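Dudurano Opens Phone Case Sorting Room in Kudstead

KUDSTEAD, Jun 8, 2023 – Dudurano is delighted to open its new sorting room for secondhand phone cases, the first part of the Trenda reuse project to get a space of its own. Since March the project has taken in 383 cases, and we can't wait to get them back on phones!

Every case is picked up, turned over and given a place in a bin. We chose plain white bins with a handle cutout, easy to slide along the table and easy to carry to the shelves.
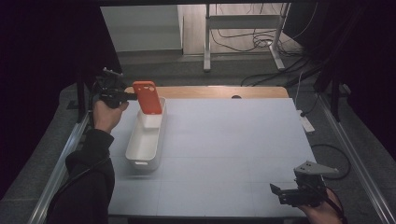
An orange phone case held over a white bin at the sorting table.

The room also gives us a place to plan. Bin layouts for Trenda start as simple lines, and we love how quickly a new arrangement can be tried, changed and tried again. Two layouts are in use so far, one for small cases and one for large, and a bin set up for small cases holds 30.
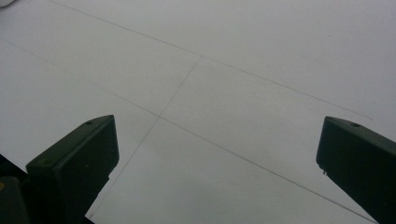 Thin pencil lines crossing on a pale sheet.

Sorted cases will go to the Văduva repair shop next door, where anyone in Kudstead can pick one up free of charge. Cases in any color are welcome, and a little wear is fine. Please take out cards and stickers before dropping them off at the front desk.

Groups who would like to visit the sorting room can ask at the Dudurano front desk during opening hours.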